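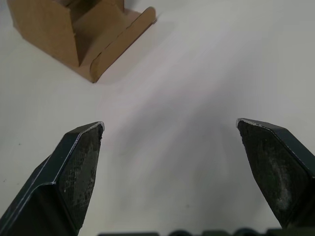 Gripper Pads and Wrist Camera on Open Cartons: Project Report

October 8, 2018

1. What we set out to do

Our project compares two sets of finger pads on the same parallel gripper, and two camera positions, for picking up open cardboard boxes by a flap or a wall. Closed boxes were done by the group before us, and their report says in one line that open ones "need more work." So that was our work.

The arm is the lab's Huvov. The controller is the Mundside that came with it, we did not change any settings except finger force and closing speed. Second camera is a Gachanja on a pole next to the table. First camera is the small one at the wrist.

Questions we wanted to answer:
- Does pad texture matter on cardboard, or only force?
- Can the wrist camera find a flap edge by itself?
- How much does pad wear change things?

The third question was not in the proposal. It got added in June when we changed pads and saw the numbers move.

2. Setup

White tabletop, matte. We picked white for contrast against tan cardboard, and for the most part it works. Problem is shadows, see section 5.

Fingers are dark with a beveled rim, tips cut at an angle. The inside faces hold the pads. Pad set A is the fine crosshatched one. Pad set B is smooth rubber from Cestberg, cut by hand to the same outline (one came out a bit narrow, we used it anyway).

The wrist camera sees both fingers all the time, tips pointing in toward each other and a strip of the gripper body at the bottom of the view. We masked all of that out in software. Took longer than it should have, the mask has to change with finger opening and we first did it for fully open only.

Boxes were single cartons, corrugated, folded open. Flaps left however they fell. We did not flatten or tape anything.

3. Procedure

1. Put the box down anywhere in the marked area, any angle.
2. Arm goes to the start pose, fingers wide open.
3. Take one picture from each camera.
4. Edge finder picks a grasp point from one camera only (alternating).
5. Move in, close, lift, hold, put down.
6. Write down result: held, slipped, missed, or crushed.

200 trials per pad set. Same order of box positions for both sets, from a printed list. We did set A first and then set B, which in hindsight is bad, should have been mixed. Boxes get softer with handling so set B had the worse boxes. We swapped in new ones when a flap tore but not before.

We also saved every wrist picture where the edge finder gave an answer, including approach pictures. 2,065 pictures in total. Not all labeled.

4. Results

Pads. Set A held better on flat walls. On rounded or rolled flap ends there was not much between them. The smooth rubber does okay there, we think it bends around the curve a little, but we have no measurement of that.

Force. Low force with set A slipped on the double layer flaps. High force with either set crushed thin walls. Medium is fine for most things. Boring result but its the one we would give to the next group.

Speed. Slow closing was better every time we tried it. Fast closing pushes the flap away before the second finger gets there.

Cameras. The wrist camera was better once the box was well inside the view. When the box was up in a corner and partly outside the view, the edge finder often took the wrong line. Usually a crease or a score mark instead of the real edge of the flap. The pole camera never lost the box but its edges are coarse and the grasp point came out too far in.

Crushed results: 14, all on the high force setting.

5. Problems

Shadows. A soft gray shadow across white table is enough to give a false edge. Worse still is the small shadow right under a flap end where cardboard meets table, the finder joins the two and thinks the flap is longer than it is. We raised the threshold, which fixed the table shadows and lost us some real edges inside the box where its darker brown on brown. Did not find a setting that does both.

Marks on table. Tiny specks and smudges showed up as features. We set a minimum line length and that got rid of them. Wiping the table also works.

Dust. The crosshatch fills up. Pads on both fingers get whitish gray patches and the right one usually looked worse than the left. We don't know if this is cardboard dust only or wear of the pad itself, probably both. Partway through set A we started brushing the pads between runs with a dry toothbrush, so the early and late trials are not really the same condition. Listed separately in the appendix tables.

Mounting. The wrist camera bracket worked loose 3 times. Each time we had to redo the calibration. Thread lock would of helped.

6. What we would do differently

Mix the pad order. Photograph the pads at fixed intervals, same light, so wear can be compared. Use a light gray table cover instead of white, we tried a sheet of gray paper for one afternoon and shadows were weaker, but the paper slid around. Tape it down properly.

Use both cameras together. Pole camera for where the box is, wrist camera for the edge once the arm is close. We had the code half done and ran out of time. It is in the project folder under "twocam", it runs but the handover between cameras jumps.

Also move the start pose back so the whole box fits in view before the finder runs. Simple change, we only thought of it after the trials were over.

7. Files

Trial sheets (both pad sets), wrist pictures, pole pictures, mask code, edge finder with the settings we used. Calibration files are named by order and not by date, the last one is the good one. Spare set A pads are in the drawer with the hex keys, one pair unused.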